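Small stages and a long drive home

04/05/2022

I promised myself I would write about the play before I forgot the good parts, so I've made a pot of tea and I'm going to try to do it in one sitting (we'll see).
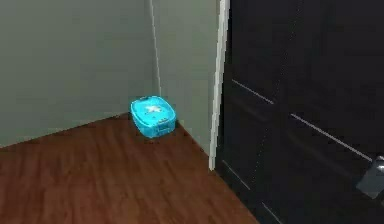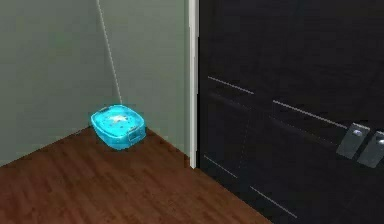
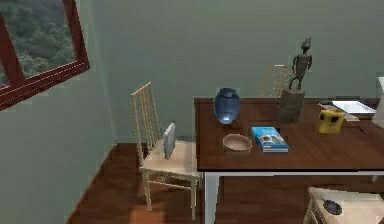 The turquoise box in its corner, twice, and then the table with the blue vase.

So, the play. It was called The Ferryman's Laundry, put on by the Skirine Players in the old Hendricks feed store, and my friend Seren Voyle was in it. She had told me she had a small part. She was on stage for nearly the whole second half! She plays the sister who comes back to sell the house and then can't bring herself to sign anything, and there's a long speech at the kitchen sink where she just talks and talks about their mother's coats, and I don't mind telling you I was a mess. The man next to me passed me a napkin from the concession stand without even looking over.

The feed store seats 790 people if you believe the sign by the door, which must date from the days when they held dances there, because the company only sets out a few rows now, up close on three sides. I like it that way. You can hear shoes. You can hear somebody swallow before a hard line. At the Vumero downtown, where I saw the big touring musical last October, I was so far up that I watched most of it through my neighbor's opera glasses, and while the singing was lovely I couldn't tell you one thing about anybody's face.

There are 17 in the cast, more than I would have thought you could fit back there, and they share one dressing room with a curtain down the middle. Seren says the ironing board never gets put away. The director also wrote the songs, and there are four of them, all short, all sung without any instruments. The third one was my favorite. It's a rowing song that starts with one voice and picks up the others as it goes, and I've been humming it at the stove ever since, probably wrong.

If I'm going to be fair, the first act is too long. There's a business with a lost letter that could go entirely, and the lights came up late on the dock scene so we sat there in the dark listening to people find their places. Didn't bother me much, but my sister fidgeted.

They're raising money for new risers and had $2,827 in the jar and the mail together as of that night. I put in a little more on the way out. After that we stopped at Skumine for pie, and they were out of the cherry, so we had the peach.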